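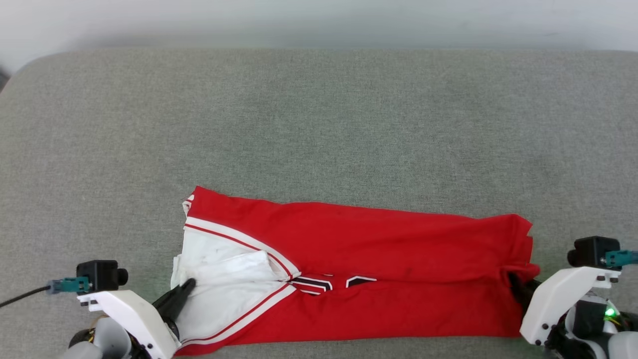 A red basketball jersey, folded lengthwise, at the folding tables.

Days Out > Open Doors > Clikstead Kit Works

I've been wanting to get inside the Clikstead Kit Works ever since I moved to this side of town, and in July they finally opened the doors for an afternoon. It's a long brick building behind the bus depot, and unless you play in one of the local leagues you'd have no reason to know what goes on in there. They wash, mend, fold and pack team kit. Basketball mostly, some netball, a bit of hockey in the winter. I came out three hours later wanting to refold everything I own!

Doors opened at 1pm and there was already a queue, mainly families and a few people in club tracksuits who had come to see where their shirts go. Entry was free. You get a paper wristband and a map, and then you're left to wander, which I much prefer to being marched round in a group.

First stop was the intake hall. Kit arrives in big drawstring sacks with the club's number stencilled on, and it all gets tipped out, checked over and sorted by colour before anything is washed. Reds are kept well away from everything else (there's a framed pink shirt on the wall that used to be an away strip, and I'm told it gets brought up at every staff party). The checking is slower than I expected. Every seam is looked at, every number is rubbed with a thumb to see if the print is lifting, and marks are noted on a card that travels with the shirt.

The washroom is hot and very loud, with 13 machines along one wall and drying rails on the other. The driers were a surprise, because hardly anything goes in them. Printed shirts are hung up in a warm room with fans going, since the numbers crack if you cook them. I have been cooking mine for years, so that's one mystery solved at home. The drying room smells wonderful, by the way, like sheets off the line, and I'd happily have stood in there for another ten minutes if there hadn't been people waiting behind me.

Then the folding tables, my favourite part by a mile. I'd assumed there was one way to fold a sports shirt and I was doing it badly. There are in fact 6 folds on the chart by the door, and which one gets used depends on the cut, the fabric and where the print sits. A basketball jersey has no sleeves to tuck in, so the lengthwise fold is the natural start: you bring one side over the other to make a long strip, smooth it down, and turn it up from the hem afterwards. Sounds easy. The trouble is that the fabric is slippery and the collar end wants to go its own way. The red jersey had a white section at the open end with a really smart red-and-white striped trim, and the white was all crumpled up while the long red part lay fairly tidy beside it. The lettering had nearly vanished into the fold, with only little scraps of black and white still poking out. There was a small dark spot on the red as well, and I found myself peering at it like one of the checkers.

The surface matters too. The folding is done on grey upholstered tops, and once I'd had a go I understood the appeal. My practice shirt stayed where I'd put it, when on my kitchen worktop it would have slid straight off. There's a come-and-try table for visitors and I was on it for far too long. My first attempt looked like a sausage roll. My fourth was decent, and a boy of perhaps eight told me so, which I'm still pleased about.

What I liked is that they don't chase a perfect edge. A bit of a wrinkle along the top is fine. What they care about is that the collar lies flat, because a crease pressed into the collar in a packed sack will still be there at tip-off. So you sort out the collar first and let the hem look after itself. I have tried this at home and it works on polo shirts as well.

Past the tables is the packing bay, where the folded shirts are stacked in number order and boxed up by team. The biggest order waiting to leave was 555 shirts for the Trondier summer league, stacked on pallets right up to the yellow line. Next to it was a much smaller lot for Sotus, a junior club with only 28 players, and every one of those bundles had been tied with cotton tape in the club colours. Lovely touch.

Upstairs there's a mending room with old sewing machines in the window and tins and tins of thread. Half of one wall is given over to offcuts and spare trim, all rolled and pegged. You can buy mixed bags of it in the shop, and I did. Also upstairs is a small display about the Rautiainen shirts, a wool team strip that used to be knitted in this building before it was a laundry. They are heavy, itchy-looking things and I can't imagine running about in one.

The tea room does a good cheese scone. Get there before three, because they'd sold out when I went back for another.

A few practical bits. Parking is poor, so take the bus, which stops nearly at the gate. The mending room is up a steep flight of stairs, but there's a lift at the back if you ask. Wear something cool for the washroom. Children can try the folding table too, and most of them were better at it than the grown-ups.

They're hoping to run another open afternoon in the spring, when the hockey kit comes in muddy, and I've already put my name down.

Contact us | © Days Out Round Clikstead | Back to top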